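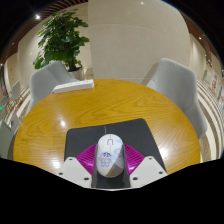 Session 4 Notes: Pointing Devices and the Surface Under Them

Okay, last week was keyboards and a lot of wrist talk, and I promised we'd get to the mouse. These notes cover what I say out loud plus the bits I usually run out of time for. If you missed the session, read the whole thing and do the desk exercise at the end before you come back.

We start with the plainest setup I know: one mouse, one pad, one table. The wired white mouse on the dark charcoal pad is a good one to think with. It has an oval body, two front buttons with a seam between them, the wheel area up front, and a cable coming out of the nose. The shell has pastel artwork on it, including a little cartoon character in blue lines, and I'm very fond of it. People always want to talk about the picture first, so go ahead, get it out of your system!

Why a pad at all

An optical mouse is basically a tiny camera looking straight down. It takes a fast series of pictures of whatever it's sitting on, compares each one with the last, and works out which way it moved and how far. So it needs something to look at, and it needs the light to bounce back in a fairly predictable way.

Now look at the tabletop. It's round, it's wood, it's got a glossy honey-brown finish with bright glare on the varnish and lots of looping grain. Lovely table to eat at. For a mouse, I'd call it a maybe. Some sensors cope with varnish just fine and some skip or drift on it, and you won't know until you try yours. Clear glass and mirrors are much worse, by the way, and plenty of ordinary mice won't track on them at all.

A plain matte pad takes that whole question away. Dark, light, doesn't matter much with a modern sensor – just stay away from shiny prints and anything with a glittery coating.

Round tables are a special nuisance

I have strong feelings about this one. A rectangular desk gives you a straight front edge, so you can line up the pad, the keyboard and yourself without thinking. A round table curves away from you on both sides, and the moment you slide the pad over to make room for a keyboard, your forearm loses its support.

What I do at home is sit so that my mouse side gets the deeper bit of the table, and let the keyboard go slightly off center. It looks silly and it's much more comfortable. Try to have the forearm resting lightly on the wood, with the edge nowhere near the soft underside of your wrist.

Watch the angle of the pad too. If it's turned on the table, that's fine, but the mouse itself should point more or less where your forearm points. The pointer on screen follows the body of the mouse and has no idea how the pad is sitting. Half the "my mouse goes diagonal" complaints I get are a twisted hand and nothing else.

Holding it

Three grips, and you'll meet the names in the reading:

Palm grip. The whole hand rests on the shell. Relaxed, a bit slow, good for long stretches of reading and scrolling.

Claw grip. Back of the palm touches, fingers are arched. Quick clicks, more tension in the knuckles.

Fingertip grip. Thumb and outside fingers on the flanks, palm in the air. Very precise, and tiring if you keep it up all afternoon.

Whichever you use, the work of steering is mostly done by the sides of the mouse. That's where you pinch it and where you nudge it. A symmetrical oval shape suits either hand, so lefties, you can swap the buttons in settings and carry on. Sculpted right-hand models are a different story, and we'll pass a couple around next time.

Squeeze less than you think you need to. I mean it! Put the mouse down, shake your hand out, then pick up again with just enough pressure that the mouse doesn't slip. Most people are surprised by how little that is.

The cable

Wired mice get sneered at now and I think that's unfair. No battery, no pairing, nothing to charge. The one real annoyance is drag: if the cable catches on the far edge of the table or on a stack of books, you feel a little tug every time you pull back. Leave a loose loop of slack behind the pad, more than looks tidy, and hold it down lightly further back with a bit of tape or a clip.

Don't wrap the cable tightly around the mouse when you put it away. The spot where it leaves the nose is where it usually fails.

Cleaning

Unplug first. Wipe the shell with a barely damp cloth, and go gently over anything printed. I stay away from strong solvents on decorated shells, and I learned that on a mouse I liked a lot. Turn it over, pick the gunk off the feet with a wooden toothpick, and blow dust out of the sensor opening. Cloth pads can be washed by hand in lukewarm water with a drop of dish soap and dried flat. Give them a full night. A pad that feels dry on top can still be soggy in the middle.

The Hernetti pads in the lab have a stiff backing, so those get wiped only. Please don't soak them.

Desk exercise (do this before next session)

1. Set up at whatever table you normally use. No tidying for my benefit.

2. Open the Ciloline practice sheet and click through all 80 targets with the pad in place. Write down your misses.

3. Take the pad away and do the same 80 on the bare table. Write those down too.

4. Put the pad back, rest for 10 minutes, then run it once more with a lighter grip.

Bring all the numbers, plus a line or two on what your table is made of and how shiny it is. If you can't do the bare table round because your mouse won't track, that's a result, so write it down. Anyone without a mouse at home can sign one out from room 251, pads are on the shelf underneath.

Reading for next time is the Dobre handout, the section on trackballs and pens. Skim the history part, I won't ask about it. The diagram of the thumb joint is the piece I want you to have looked at properly, because we'll be using it for the whole first half.

Cesix Computer Basics | Course handouts | Contact the front office | Back to top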